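**Remote operators wanted at Zondanton: teach robot arms by hand**

We're looking for people to drive our two-arm stations through everyday shelf and sorting work. You hold a pair of leader handles, the arms copy your hands, and every run is saved so a model can learn from it. No robotics degree needed! Our best operators so far came from sewing, dental labs and bike repair (one plays the accordion, and it shows).

What you'd do:

- Run a task from start to finish, around 37 times in a shift, with the items laid out differently each time
- Mark each run as clean, shaky or failed in Mokent, our logging tool
- Tell us when the instructions are silly. Please do this a lot.

We pay for every shift you work, failed runs included. A failed run that's marked properly is useful to us, and we'd much prefer a slow, smooth reach to a fast one that knocks things over. Training takes two shifts with Rutilio Rosales, who set up the Ginari stations and is very patient with beginners.

You should be comfortable sitting for stretches of an hour, fine with doing the same thing again and again, and able to get to our Zamudio Street workshop. Left-handed people very welcome, we don't have enough of you. Shifts start at 8:30 or at 1:15, and we're filling seats from March onward.

The first job for new people is the pasta shelf: packages of spaghetti go from the floor up onto the green shelf, standing upright, next to each other. We want 600 good runs of it and have 128. It's harder than it sounds, and really fun once your wrists get the hang of it.

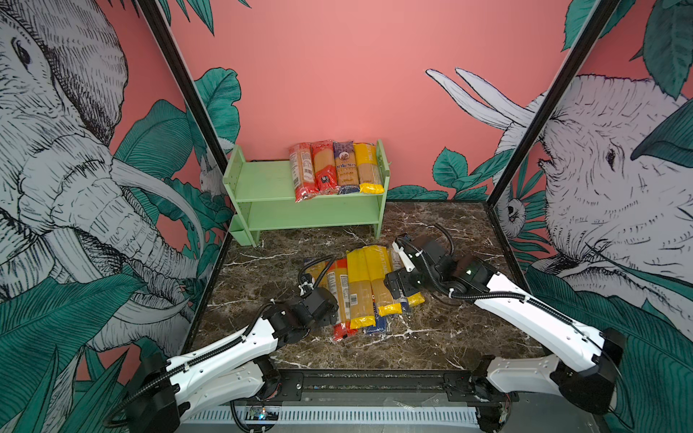 *Page last changed: March, shift times updated*

Both arms get used, so expect to feel clumsy on your weaker side for the first day. The clear packages are the tricky ones to line up a grip on.

To apply, send a few lines about something you do well with your hands to Rutilio at the workshop. Skip the résumé if you like. We'll invite you in for a paid tryout at one of the stations.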